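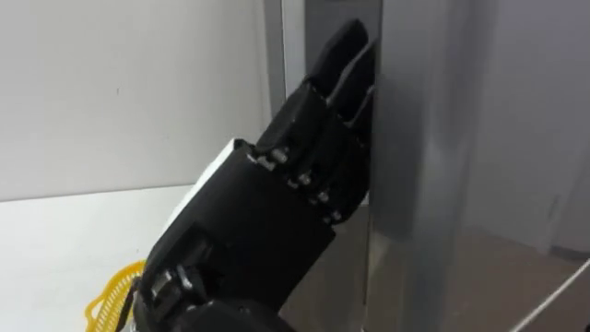 Tall gray metal panel, standing upright. Lenihan open day, 15 August 2024.

Lenihan has been sending me invitations for years, always with the same promise that I will "rethink the wall." I have thought about walls as much as I care to. But the shop where I work needs new dividers before the end of September, and the drive to Motham is an easy one, so I went.

The open day started late. Coffee was in the front office, the tour list was on a clipboard, and the first thing we were handed was a brochure with no prices in it. I asked about that and was told pricing would be "part of the conversation." It was never part of any conversation I was in.

Our group was led by Brynhildur Lauritsen, who runs the finishing side and was the best thing about the day. She answered what she was asked. When a man from a school district wanted to know if the gray finish would scratch, she said yes, and that the touch-up paint would never quite match after the first year. The salesman next to her looked at his shoes.

The panels are the whole business here. They come in one gray as standard, and any other color adds three weeks to the order. The brochure talks a good deal about "a seamless upright surface." I spent my time on the edges, because that is where your hands and sleeves end up, and where a cheap panel gives itself away. On the display pieces the edges were folded over neatly and I couldn't find a burr. On a rack farther back, which was not part of the tour, I found one without trying very hard. Maybe that was the reject rack. It had no sign on it.

Then there was the noise claim. Lenihan says its filled panel, sold as the Zaremine, keeps a shop noticeably quieter. The demonstration was a radio playing behind one. It did sound softer. It was also a small radio, and the man running the demo had his hand near the volume knob the entire time. I asked if we could try it with the compressor that was sitting right there and was told it was not hooked up.

The standard Zaremine panel weighs 95 pounds. I would put that on the first page. You need two people to set one and a floor that is closer to level than mine is. The feet adjust, but only by an inch, and the wrench for them is sold separately.

Lunch was sandwiches. I sat with Shivam Vashisht, who bought Citex panels for his print shop three years ago and was there to see if he should have waited. He didn't think so. The Citex ones dent if you look at them wrong, he said, but he can move them by himself, and he moves them all the time.

I left with a sample square, a pen and a form to fill out for a quote. The sample has been on my bench since then and has picked up 2 scratches, both from a tape measure. I've sent the form in. So far I have a thank-you email and an invitation to next year's open day.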